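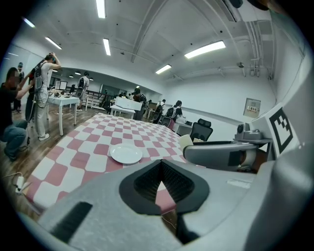 Grey gripper over a pink and white checked tablecloth.

Cleaning and storing brushes, combs and heated tools

Hairbrushes

Remove loose hair before any washing. Slide the tail of a comb under the mat of hair at the base of the bristles, lift, and cut through it with small scissors if it will not pull free. Work from the outer rows inwards.

For plastic brushes, fill a basin with warm water and a few drops of ordinary shampoo. Leave the brush in for 23 minutes while you do something else, then scrub between the rows with an old toothbrush. Rinse and dry bristles down on a towel.

Wooden and cushioned brushes should not be soaked. Water gets in through the air hole in the pad and stays there. Dip only the bristle tips, wipe the handle with a damp cloth, and leave overnight. Boar bristle softens in hot water, so keep it lukewarm.

Combs

Plastic combs can go in the same basin. Metal combs need drying by hand straight away, particularly at the joint between tail and teeth. Discard any comb with a split tooth - it will snag and break the hair.

Straighteners and tongs

Unplug and allow to cool fully. Wipe the plates with a cotton pad dampened with surgical spirit. Baked-on product may need 2 passes. Do not use wire wool or a kitchen scourer on ceramic plates, as scratches catch on the hair afterwards.

Most fine hair does not need more than 200 degrees, and residue builds up faster above that.

Dryers

The rear filter is the usual cause of a dryer that cuts out. On the Fenevel it twists off anticlockwise; on the older Cusero it is held by a clip. Brush out the lint dry. A 2,000 watt dryer with a blocked filter will trip its thermal switch within a few minutes.

Flexes

Coil loosely and secure with a fabric tie. Wrapping the flex tightly round the handle breaks the conductors where they enter the body. Lamduan Wongsuwan wrote in to suggest hanging each tool from a hook by its loop, flex down - this works well if the cupboard is deep enough.

Next update: September. Storage for rollers and pins.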